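14/02/2019

Continued with the front arm. Goal for today was to find why Diveo sometimes returns a plan with the last wrist joint turned almost a full turn, when the start and the goal pose are quite near to each other. Tyra saw it first in her logs. I did not believe her, and now I must apologize.

**Reproducing it**

I wrote a small script which takes one logged request and sends it again with a different random seed every time. I let it run on the recorded requests only, with no motion. Result: 1,201 plans, of which 39 have the wrist turning the long way. Each of these plans is valid for the collision checker and inside the joint limits, so Diveo has no reason to complain.

The long-way plans all start from the same kind of pose, with the elbow folded down in front and the gripper hanging over the table. From there the inverse kinematics gives two solutions for the last joint, one full turn apart. The goal sampler takes the first one that comes back. The path cost does not help, as the cost is only applied after the goal state is already chosen.

**What I changed**

1. In the goal sampler: collect all solutions for the pose, sort by weighted joint distance to the start state, try them in this order.
2. Weight on the last joint raised from 1 to 7. Before, all joints had equal weight, which makes no sense for this arm. The cable runs outside the elbow and the wrist, and a full turn of the last joint is expensive even if the motion itself looks small.
3. New soft limit on total wrist rotation between two "home" calls. It is a warning only. Ebbe wanted a hard stop, but then the arm could refuse to plan in the middle of a task and the operator would have no idea why. We can discuss it again in March.

After the change I ran the same requests with the same seeds. No long-way plan. Planning time became a little longer, which is expected, and I kept the timeout at 80 ms. I did not see a timeout in the replay, but the replay has a static world and the real one is less kind to us.

**Cable model**

Glykeria asked if we can just put the cable into the collision model. I tried it some time ago with capsules attached to the links, and it was too pessimistic: the loop at the wrist moves when the wrist moves, and a rigid capsule does not. What we can do is to keep the capsule on the elbow part, where a strap holds the cable to the link, and leave the loop at the wrist to the rotation limit. I made the capsule a parameter in the arm description, default off.

**Perception (short)**

Clalunard still gives false grasp candidates on the marble tabletop. The gray veins are picked up as thin edges, and the thin-object detector likes them very much – it was trained for sticks, so this is perhaps fair. I tried a minimum height over the table plane. It removes the veins but it also removes a stick that lies flat. For now I mask by depth confidence and I keep the height filter off. Anselmo has an idea with the normal direction, I leave this to him.

Another small thing: the table plane was fitted one time at startup and then cached forever. Now it is fitted again each time when the arm goes home.

**Tooling**

- Crichton (our log viewer) now shows the seed for each plan. Without it I would have spent the whole day guessing.
- The replay script is in `tools/replay_requests.py`. Read the docstring before you use it, the default is to overwrite the old results file. I will change this default.
- Tuva found that the planner config is loaded two times when both the viewer and the driver are started from the same launch file. The second load wins. This explains why my weight change had no effect before lunch.

**Open**

- Weighted distance uses the joint values as they are, with no wrapping. For this arm it is correct, for the arms behind it I have not checked. Do not copy the sampler config to them before somebody has looked.
- Should the rotation counter be stored in the driver or in the planner? Now it is in the planner, and it forgets everything at restart.
- Unit test for the sorting with two solutions exactly one turn apart.
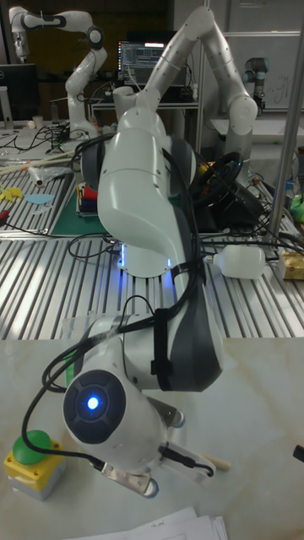
*Motion Software Group, Pistidgate*

Front arm with the elbow folded and the gripper down, the kind of start pose I mean in the section about reproducing. The loop of the cable at the wrist is the part which I do not want to model as rigid. If you replay from a similar pose, please write your seed next to the result.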